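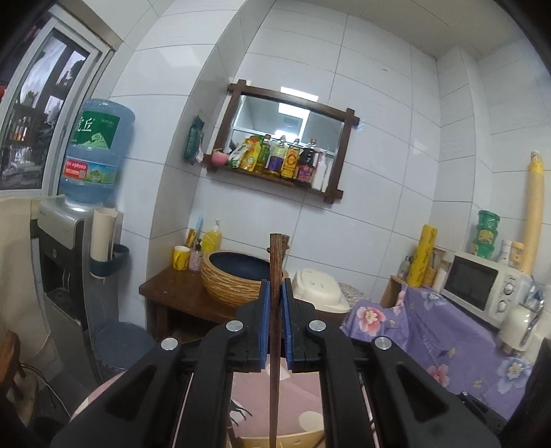
Home | Talks | Speakers | Contact

Speaker notes, Poonam Rastogi, Hodmont
Thursday, January 3, 2019

Slide 1. Say who I am. I run the rota at Hodmont, where we pack cutlery sets for canteens. 41 people on the packing floor.

Slide 2. Before Moltau came in, one person on each line picked chopsticks and spoons all shift. 512 sets a shift was a good day. Sore wrists, mostly.

Slide 3. The gripper takes a chopstick between two padded fingers. Thin things are hard for it. The pickers taught the machine by doing the job with hand-held grippers, and they were paid their normal rate. Pause for questions.

Slide 4. What changed. 13 people moved to checking and repairs. Two asked to go back and did. Breaks are now set by the line, and people don't like that. Say so plainly.

Slide 5. Pay. The grade for checkers was settled in August. Cengiz to take this one.

Comments (3)

Cengiz Kahraman: Slide 4, it was three who went back.

Hashemi: Did the night shift get the same training?

Poonam Rastogi: Yes, but a month later. Will fix slide 4.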